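Clundard tinted vials and bottles, mixed set: a long review after a whole winter of use

I put off writing this for months, partly because I wanted to be fair and partly because my first opinion of these was so sunny that I didn't trust it. I had been storing beads, seeds, snaps and the odd spare button in whatever came out of the kitchen (mustard jars, mostly), and my friend Corinne Greenberg finally told me in April that my craft shelf looked like the back of a diner. She was right! So I ordered the Clundard mixed set, and then, because I liked it, I ordered a second one, and now I have more little colored bottles than any grown woman needs and a good deal to say about them.

First, what you get. The sizes run from a good wide amber pill bottle down to skinny vials you could lose in a coat pocket, and the colors are the reason most people buy them: amber, pink, yellow, green and a teal that leans blue. They are see-through but tinted, so you can tell how full one is from across the table without being able to read much of what is inside. For seeds I find that just right. For beads it is a bit of a nuisance, as a white bead in a pink vial looks like a pink bead, and I have threaded half a bracelet on the strength of that mistake.

The color is nicest when there is light behind it. I keep mine on a low shelf at the back of the worktable, and I move them around far more than I need to, just to see which ones look good next to each other.
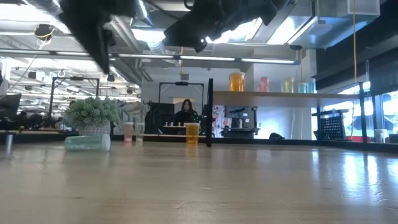
Amber at the left end of the shelf, pale blue at the right.

Now for the caps, which is where I expected trouble. I have owned Rerville bottles with caps that went on crooked and stayed crooked, and I lost a whole packet of poppy seed into a rug that way. The Clundard caps start straight and finish with a small firm stop that you feel in your fingers. The big ones take a proper twist, and my sister-in-law Kerstin Isaksson, whose hands bother her in cold weather, can open the wide ambers without help but hands me the small vials every time. If grip is a worry in your house, buy the larger size and skip the rest.

I did tip a filled one over on purpose — lentils, a small vial, left on its side overnight — and not a single lentil had gone anywhere by breakfast. I wouldn't carry oil in them. The listing doesn't claim you can, and I appreciate a listing that knows when to stop talking.

A word about rolling. They are round, so they roll. On a smooth table a small vial laid on its side will set off on its own if you bump the edge, and I have spent more time than I'd like on my knees with a flashlight. Standing up they do well enough, though the slim ones are tippy when empty and much better once they are a third full. 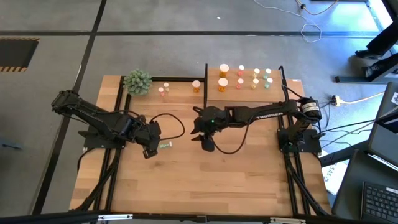

How you group them matters more than I thought it would. I started out sorting by what was inside, which made perfect sense for a week and then fell apart, as I could never remember whether snaps counted as sewing or as hardware. These days I go by color, in pairs, with the full one in front and the refill behind it. Amber is for anything I reach for daily, pink is beads, yellow is seeds, and the greens and teals get whatever is left over. It looks tidy even when what's inside them is a mess, and I can send a visiting grandchild for "a yellow one" and get the right thing back.

Labels are my one real grumble. The stick-on sheet that comes in the box has 20 labels, which sounds generous until you own two sets, and the adhesive leaves a gummy patch if you change your mind. Altia sells a removable kind that peels off clean, and I have gone over to those. You can write straight on the tint with a paint pen too, but it will be there for good, so be sure about your poppies.

Washing is easy by hand. Warm water, a drop of soap, caps off, upside down on a towel until the morning. I put two of the small ones through the dishwasher against advice and they came out cloudy, which was my own fault and I have taken no stars off for it.

I looked at the Onuoha set before buying, and the bottles there are prettier in shape, but they come only in clear and in one size, and I knew I would be bored by summer. If you want everything to match, get those. If you like a bit of a candy-store look and don't mind the odd escapee under the sofa, I'd go with the Clundard. Four and a half stars from me, and the missing half is for the labels.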